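Temps de lecture : 1 min

Grinorar annonce une pince « sans défaut en 80 cycles ». Chez nous, arrêt de sécurité au cycle 4. Je reste poli.

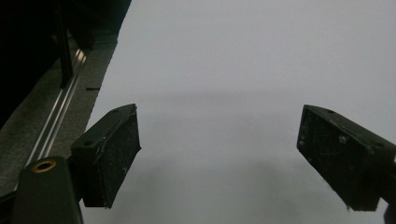
Fouzia Gondal : et le journal d'erreurs, il dit quoi ?

Code 173, « effort anormal ». Mors ouverts, rien entre les deux. Effort de quoi ?

La poussière, répond le support. Mouais. Sur une boule lisse, même code.

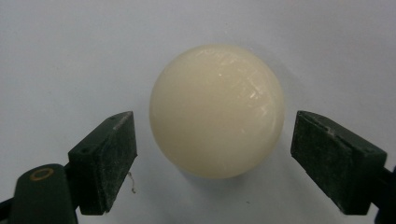

Bujar Dervishi trouve qu'on devrait recalibrer avant d'accuser le capteur. Fait deux fois en mars. J'attends toujours le correctif.

4 partages · 173 vues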